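Monday, notebook, housing survey of young people

Finished checking the forms from the Burkham shelter with Nayara. We have 271 in total now, but 72 of them have no answer for "where did you sleep last night". Heloísa thinks the question comes too early in the interview. I agree with her - people want to talk a little first.
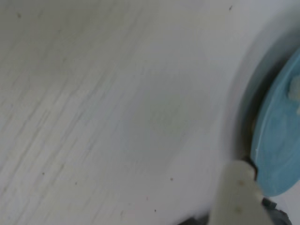
So for the Cladell visits we move it to page 2, after the part on school and work. Genivaldo must print the new version before the next visit. Old forms stay in the grey box, please do not mix them.

To ask Emerson: do we count a friend's sofa as "unstable" or "homeless"? My coding is different from his.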